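Ekano notebook, 12 August 2021
Towel task, collection with the hand-held pair

Starting a fresh page because the last one turned into an argument in the margins. The argument is still open, so I'll put my side of it where everyone can read it.

Target from the plan is 2610 usable demonstrations of the towel fold. We stand at 1327. Kalen's view is that the policy will sort itself out when we reach the full number. My view is that we don't know that, that the number was picked to fit the calendar, and that a good part of the 1327 are the same demonstration done over and over by a person getting quicker at it.

Start state first. The protocol says "towel crumpled, random". Random is doing a lot of work in that sentence. I watched back 30 starts from the last batch with the sound off and no notes in front of me, and after a while I could guess where the first grasp would land before the hands moved. We drop the thing from the same height and with the same wrist. Then, if the heap looks awkward, we give it a little nudge, and the nudge always brings a fold up facing the operator. I do it too. It isn't cheating exactly, but a model trained on it will learn that towels arrive with a handle on them. 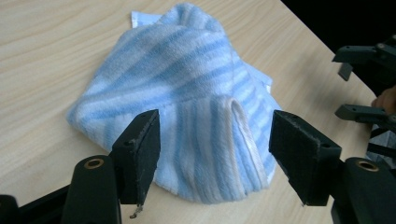

Colton Wong

A good case to argue over. The turned-back flap with the white hem down its side sits right between the fingers, and any operator would go for it. So would I. What I want to know is what the model makes of it. Kalen says it will learn "find the hem". I think it could just as well learn "close on whatever is in the middle", and the training loss won't tell us which, because in our data those two come to the same thing nearly every time.

Cheap test: starts where the obvious fold is well off to one side and the middle of the view is plain cloth with nothing worth pinching. If the policy goes for the middle anyway, we have our answer. I would like 300 of these before anyone queues another long training run. Yeoh thinks that is too many for a test and too few for a fix. Fair enough. I still want them.

Stripes. I asked for a plain towel back at the start and lost. The argument for stripes was that they help show which way the cloth is turned, and I can see that they do, for us. On a heap they run every way at once. Diagonal on one part, close to upright on the next. A person reads that as folds without trying. I haven't seen any evidence that our encoder does, and the one attention plot that gets passed round as proof was made on a towel lying nearly flat. Ask to see the one for a heap. I did, and was told it was "noisier".

Pads. The tops of the finger faces are looking frayed. Leave them for this batch, then change both hands together. Please do not change one side in the middle of a batch again. We lost most of a day last time working out why the left hand had suddenly become so good at its job.

Second hand. The other gripper often comes into view at the right. Wirkar's filter marks those stretches as "partner visible" and the loader was dropping them without telling anybody. I only found it because the counts in two places didn't agree. The drop is now off. Whether it should be on is a separate question, and my answer is no: this is a two-handed task, and the other hand turning up is part of it.

Then the lift.

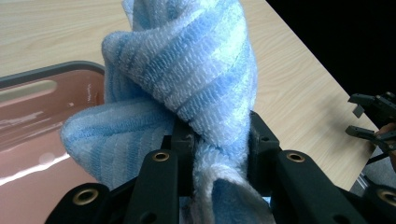
This page was last changed by Colton Wong, 12 August 2021 version kept, later edits in the log

By the letter of the labelling guide, a good grasp: cloth clamped between the jaws, both plates on it, tick the box. But look at how much is in there. It's a big twisted bunch with a lobe going over the side of the gripper, and from this view I couldn't say which part of the towel is being held, or where the corners have got to. The guide has one label for this and for a clean pinch on an edge. If we feed both in as "grasp: success", we shouldn't be surprised when the thing grabs great fistfuls and looks pleased with itself.

Proposal, which I will put to the others: split the label. "Edge" when the operator can see they have an edge, "bunch" for anything else, and no third option called "other" because everything will end up in it. Relabelling the back catalogue is dull work and I'm not offering to do all of it. I'll do the first 300 and we can see how often two people agree. If we can't agree with each other, the label is no use and I'll drop the idea.

The towel also fills most of the view once it is up like this. So at the moment when the next decision gets made, the camera has a lot of cloth to look at and not much else. Kalen says the history window covers it. Possibly. The window is short and some operators hang about in mid-air for longer than that – me especially.

Tray. There is a pink-brown one on the table at the left here. It isn't in the protocol, which says nothing either way about other objects. Shiny, too, with bright streaks off the surface. I'd rather have it written down than argue about it in October, so I've added a field, "other objects", free text. Fill it in even if the answer is none.

To do
Off-centre starts, first 30, me
Ask Yeoh for the heap version of the attention plot, again
Check how many "partner visible" stretches were lost before the loader was changed
Pads, both hands, after this batch
Hold the long run until the off-centre starts are in. Kalen disagrees and has written so underneath in the paper copy.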